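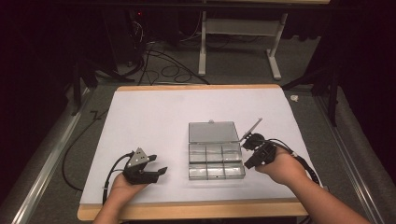

Corinne Haddow
Second-year student, Business Administration, Unville College

Quiet Mornings at Binura: A Project Report on Email and Office Time

When I first asked the people at Binura whether I could spend part of my school year watching how they handle their email, I expected a polite no, and I am still grateful that I got a cheerful yes and a desk by the window instead. Binura is a small billing company in Nultstead, with 20 people in the office I visited, and almost all of them told me the same thing in the first week: they come in with a plan for the morning, open the inbox, and find that it is lunchtime.

My question was a simple one. If a whole office agreed to leave email closed until 10:30, would people get more of their own planned work done, and would the customers mind?

How I went about it

For the first stretch I changed nothing. Everyone kept a short paper log, with one line for each time they stopped a task to read or answer a message. I had wanted to use a time tracking program, but the staff liked paper better (and so, by the end, did I). The logs for that stretch held 995 lines, which I typed into a spreadsheet over one very long weekend with a lot of tea.

Then came the quiet mornings. The phones stayed on, so that anything urgent could still get through, and the shared inbox had an automatic reply giving the phone number. Two people in customer accounts asked to be left out, and I thought that was fair, so their logs are kept separate.

What I found

The logs got a good deal shorter, as you would hope. What surprised me more was where the messages had been coming from. Of over 2000 emails that I sorted by sender, a very large share were from one desk at Binura to another, often to somebody sitting within easy talking distance. Once mornings were quiet, people began saving up their small questions and asking them all at once at the Sabatier table, as everyone calls the long table in the break room.

Customers hardly seemed to notice. The office manager had set aside 240 dollars for extra phone cover and ended up moving it to the supply budget.

It did not suit everybody. One person found the closed inbox more worrying than the open one, and wrote in the log that she spent the time wondering what was in there. I don't have a good answer to that, and I would like to talk with more people like her.

What I would change

I would run the first stretch longer, and I would not begin the quiet mornings in the same week as the end-of-month invoices, which made those logs hard to compare with the others. I would also ask about home. Several people mentioned reading work email over breakfast, and my log sheet had no place to write that down.

Binura plans to keep the quiet mornings going until June, and they have kindly said I can come back then and collect another set of logs.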